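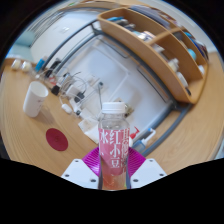

The Long Desk, February

Yvonne Lambert and I share a desk at Hollwood, on the third floor. Tsehay Woldegiorgis, who sits by the window and owns one pencil, calls it the nature pages.

Afternoon, wooden desk. The drink with the pink label is 冰红小豆, or that's as much of the name as faces front, and what's in the bottle is a pale pinkish orange. Red beans, if my reading is up to it. Yvonne buys them 4 at a time and rates them out of ten. Her last score was 7, with a note about the aftertaste.

The dark red coaster has a paper cup for a neighbour and nothing on top of it. I bought us a pair at Christmas and feel this is being noted.

Cables, white and grey, at the back. I have untangled them twice since the new year and they seem to prefer it like this. The black charger block lives on the left by treaty.

One paper towel, folded. We call that tidying.

Older desks are in the January gallery. Spare cups are in cupboard 944.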